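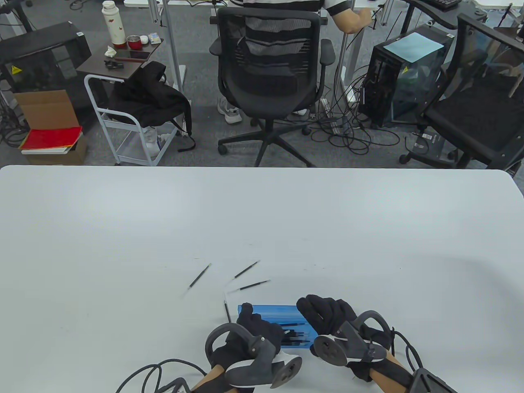

The Grostumer travel bag

£215, free delivery in the UK
Colours: Slate, Rust, Bottle green
Height: 55 cm
Outer fabric: 1000 denier nylon
Made by: Flustetti
In stock, except Rust, which is back in May

Why I sell this one

I've been selling luggage for longer than I'd like to admit, and most of the bags that come through the door are fine. They've got a zip and a handle and they'll get your pants to Lisbon. The Grostumer is the one I take myself, though, and has been ever since Emil Grabner sent me an early one with odd-coloured zip pulls and a note asking me to be rude about it. I was quite rude about it! The shoulder straps were too close together and the front pocket opened upside down, so your passport fell on your feet. He fixed both.

It's a soft bag you can carry three ways: on your back, over one shoulder, or by the handle on the side like a small suitcase. There are no wheels. I know that'll put some of you off straight away, and if you've a bad back or you mostly go from taxi to lift to room then please do buy something with wheels (I sell those too, they're under Cases). But if your holidays have any cobbles in them, or harbour steps, or a guesthouse on the fourth floor with a very nice owner and no lift, read on.

How it opens

The main part opens all the way round like a book, so you can lay it flat on a bed and see everything. One side is deep and takes your clothes. The other side is shallow with a mesh cover, and that's where I put shoes and the wash bag. There's a pair of straps inside to hold things down, and they're long enough to be useful, which I mention because I've returned bags to makers over this very thing.

On the outside you get a flat pocket at the back for a laptop or a tablet, a small top pocket for keys and earphones, and the front pocket I moaned about, now the right way up. It's deep enough for a guidebook and a folded rain jacket. There's a stretchy bottle pocket on one side only. The other side has the carry handle on it.

The back pocket has its own zip, so you can get your laptop out at security with the rest of the bag closed. You will need to take the bag off first, obviously. I've seen people try.

What I get in it

For a week away in spring I take four tops, two pairs of trousers, a jumper, pyjamas, a spare pair of shoes, the wash bag, a charger and a paperback, and there's room left for a bit of cheese on the way home. In winter I wear the big coat and the boots to travel, and I leave one of the tops behind.

If you're a packing cube person, the Qiu set fits it exactly. Three cubes go side by side in the deep half and the flat one sits on top. I wasn't a packing cube person until last year and now I'm dreadful about them, I've given them to my sister and both the neighbours. The Qiu set is sold separately and it's not a must – the bag works perfectly well with things just rolled up and shoved in.

Wearing it

The shoulder straps are padded and curved, and there's a chest strap that slides up and down. There's also a hip belt, a simple one, that tucks away behind the back panel when you don't want it. I use the hip belt for anything over a ten-minute walk. It takes the load off your shoulders, and on a ferry gangway with a queue behind you it stops the bag swinging into people.

The back length can't be adjusted. I'm fairly short and it sits well on me, and Emil is very tall and says the same. If you're near the shop, come in and try one on with some weight in it. I keep a couple of sacks of rice behind the counter for the purpose.

The single shoulder strap comes in the box and clips on to metal rings. It's fine for crossing a station. I wouldn't want to walk across a town with it.

What it's like after a few years

My own Grostumer has been under coach seats, in the bottom of a fishing boat, and strapped to the roof of a minibus on the Serkano road with somebody's crate of peppers on top of it. The outer fabric has gone a little pale along the bottom edge and there's a mark on the front that I think is coffee. All the zips still run. I did lose one of the zip pulls and they posted me two new ones.

The fabric is heavy stuff, and you pay for that in weight. There are lighter bags, plenty of them, and if you're counting every gram you'll want one of those. I'd sooner have something I can drop on a gravel car park without wincing.

It'll shrug off a shower. It isn't waterproof, the zips let water in if you're out in a real downpour, and there's no rain cover in the box. I line the deep half with a bin bag when the forecast is bad. Flustetti do sell a cover, and I can order one for you if you ask.

Cleaning it

Sponge, warm water, a drop of washing-up liquid. Leave it open to dry somewhere airy. Please don't put it in the washing machine – a customer did, and the back padding went into a lump the size of a grapefruit. If sand gets in the zips, brush it out with an old toothbrush when it's dry.

Repairs

All the repairs go through Aksel Bjarnason at the Flustetti workshop, and he's very good, if a bit short on email. Send him a picture of what's broken and he'll tell you what it costs or that it's free. Stitching and buckles are covered for as long as you own the bag. Fabric holes and zips are covered for five years. Wear on the bottom edge isn't covered, and neither is anything your dog has done to it.

Repairs take longer in early summer when the whole world finds last year's broken buckle the week before going away. If yours needs doing, send it in the winter.

Trying it at home

You've got 100 days to send it back if you don't get on with it, as long as it hasn't been on a trip. Walk round the house with it. Pack it properly, with the things you'd really take, and go up and down the stairs a few times. Keep the swing ticket on while you're doing this or I can't put it back on the shelf. Return postage is yours to pay, unless there's something wrong with it, in which case it's mine.

Questions I get asked

Will it go on the plane as hand luggage?
It depends on your airline and your ticket. The bag is 55 cm tall, and plenty of airlines let you take that in the cabin, but some of the cheaper fares only include a small bag that goes under the seat, and it's too big for that. Check the rules for your own booking before you go, all three measurements and the weight limit. And go easy on the front pocket! Stuff that full and the bag gets a good bit fatter.

Can I lock it?
The two main zip pulls have holes that line up, so a small padlock goes through both. The back pocket has one zip pull and nothing to lock it to. I've asked Emil for a loop there and he's thinking about it.

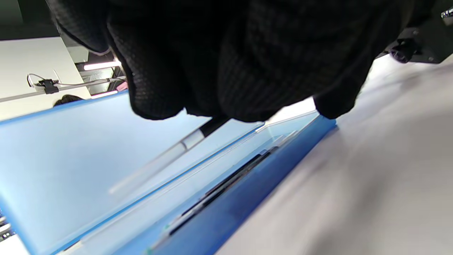 Which colour shows the dirt least?
Slate, by a long way. Rust is my favourite and it hides dust and dried mud well, but it does show oily marks, so watch it near bicycles. Bottle green sits in the middle. It's darker than it looks on most screens, closer to a wine bottle than a lawn.

Is there a smaller size?
There isn't at the moment. Emil made a smaller sample and I had it for a weekend, and I liked it, but they've not decided whether to make it. If you'd like to be told, leave your email in the box by the basket and I'll write to you once, when there's news, and leave you alone otherwise.

Does it stand up on its own?
When it's full, yes, it stands up nicely. Half full it leans, and empty it lies down and has a rest. I hang mine on the back of a door.

Can two people share one?
For a weekend in warm weather, my husband and I manage it. For a week I'd say one each, or you'll be falling out over the shoes.

Do you do gift wrapping?
I'll put it in brown paper with string for nothing. Just write a line in the order notes, and tell me what you'd like on the card. It's my handwriting, so keep it short.

What's in the box

The bag, the single shoulder strap, two spare zip pulls and a small card with the workshop's address. Padlock, rain cover and the Qiu cubes are extra.

Ordering

Orders in before 2 pm go out the same day, and the shop is shut on bank holidays. If you want it for a particular trip, put the date you're leaving in the order notes and I'll ring you if I can't get it there in time. For Rust, you can order now and I'll take the money when it's sent.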